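3.2 Task and recording procedure

The bed-clearing task was the second of the three set for the Pedgate student project, and the one the group found hardest to agree on. Earlier tasks had used a table and rigid objects. Cloth was chosen for this one because the club members wanted something that changes shape when it is held, and because the Sastlow arm used in the first year had done badly with it.

Each operator worked with a pair of hand-held grippers, one in each hand. Operators were told to begin with both grippers open above the sheet and to keep them still until the start tone. They then picked up a cloth, moved it clear of the bed and let go. Either hand could be used first. The supervising teacher, Ginette Thibodeau, asked that nobody be corrected during a recording, so errors were left in and marked afterwards.
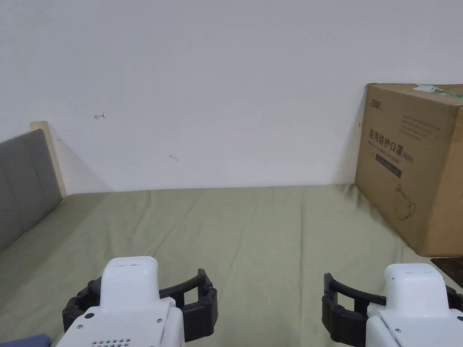 A recording ended when the operator said "done" or after 90 seconds. The students first tried 60-second recordings in January, but newer members often ran out of time on their second grasp. In total, 11 students made 713 recordings. After those with missing video or a late start were removed, 600 were kept for training.

Marking was done in pairs, using the Skikeck viewer. One student noted the moment at which the fingers closed and the other noted the moment of release. Where the two disagreed on whether the cloth had been held, both watched the recording again from the gripper view, in which the fingers and the held fabric are close to the lens (Figure 4). Most disagreements concerned grasps that took hold of the sheet as well as the cloth. These were given their own label, "double grasp", and were not counted as failures.

Figure 4. Gripper view during a grasp. The blue cloth is held between the two fingers, with part of it resting on the sheet. 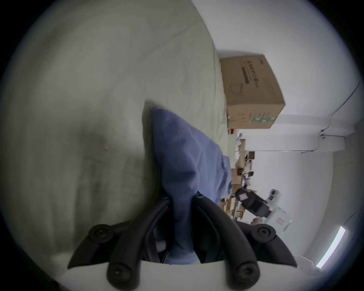
3.3 Training

The policy was trained on the school's own workstation with the settings given by Girard for the table tasks. Only the length of the action sequence was changed, as cloth recordings ran longer. The students trained one model on all kept recordings and a second with the double grasps left out.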